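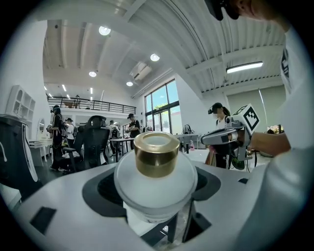 BONDWOOD, Mar 18, 2019 — Desilden, the regional personal care retailer, today announced the launch of Flultus, a take-back program for empty cosmetic and skin care containers that will operate in all 79 of its stores. Under the program, customers may return empty containers of any brand, whether or not the product was bought from Desilden, and receive store credit for each accepted item. The program is intended for packaging that many household recycling services decline, including small pots, pump bottles, compacts and the kind of round white jar with a shiny gold cap that is a familiar sight on bathroom shelves. Collection bins will be placed near the checkout area of each store, and staff will be available during regular business hours to answer questions and record returns.

Flultus follows a trial conducted in four Desilden stores in the Bondwood area. During the trial, customers returned 280 pounds of empty containers. Store teams used the results to settle the design of the bins, the wording of the signs and the list of items that can be accepted.

"Our customers have been asking us for a number of years what they should do with a face cream jar once it is empty," said Abhishek Grewal, director of store operations at Desilden. "Many of them had been keeping their empties in a drawer or a bag under the sink, unsure whether the local service would take them. We wanted to give them a clear answer and a place to bring them."

How the Program Works

Customers are asked to empty containers as fully as possible and give them a short rinse before bringing them to a store. Labels may be left in place. Lids, caps and pumps should be returned with the container they came with, and inner seals and spatulas may be placed inside the jar. Customers who belong to the Desilden rewards plan will have their credit added to their account at the register. Those who do not belong to the plan will receive a paper voucher, which may be used on a later visit and has no minimum purchase.

The following items will be accepted: jars and pots, lotion and shampoo bottles, pump dispensers, lip balm and lipstick tubes, powder compacts, and mascara tubes. Aerosol cans, nail polish, nail polish remover, perfume and any container that still holds a large amount of product cannot be accepted. Electrical items such as hair dryers and shavers are also outside the program. A complete list will be posted beside each bin and will be available at the customer service desk.

Sorting and Processing

Containers collected in stores will be packed in reusable crates and carried on delivery trucks that are already returning to the company's distribution center, so that no additional truck routes will be required. At the distribution center, returns will be weighed, checked and handed over to Vishwakarma, a materials sorting company that has worked with Desilden on cardboard and plastic film since the opening of the center.

Vishwakarma will separate caps and pumps from containers and sort the parts into glass, metal and several grades of plastic. Material that can be sold to processors will be baled and shipped. Parts that cannot be separated at a reasonable cost will be set aside and recorded by weight, and Desilden will include that figure in its yearly store operations report along with the total amount collected.

"Small containers are slow work, and mixed parts make them slower," Grewal said. "We would like people to know that some of what they bring us will not find a second use this year. We intend to publish those weights — the disappointing ones included — and to share them with our suppliers when packaging is under review."

Staff Training

Preparations for the program began in the stores earlier in March. A total of 209 employees have completed a training session covering accepted items, safe handling of broken glass, and the recording of returns at the register. At least one trained employee will be on duty at every location whenever the store is open. Printed guides have been supplied to each break room, and store managers may request further sessions for new employees.

The company has also set a routine for emptying the bins. Larger stores will clear them at the close of each business day, while smaller stores will do so before each scheduled delivery. Customers who wish to return a large quantity, such as salon owners or property managers, are asked to speak with the store manager in advance so that crates can be made ready.

Availability

Flultus is open to all customers beginning today, and no registration is required. Store credit is limited to one transaction per customer per day. Credit has no cash value and may not be applied to the purchase of gift cards. Desilden reserves the right to decline items that are leaking, unsafe to handle or not on the accepted list.

About Desilden

Desilden sells skin care, hair care, bath and grooming products through its network of 79 stores. The company's main office and distribution center are located in Bondwood.

Media Contact

Press Office, Desilden, Bondwood
Requests for interviews with Abhishek Grewal and for store visits should be directed to the Press Office during business hours.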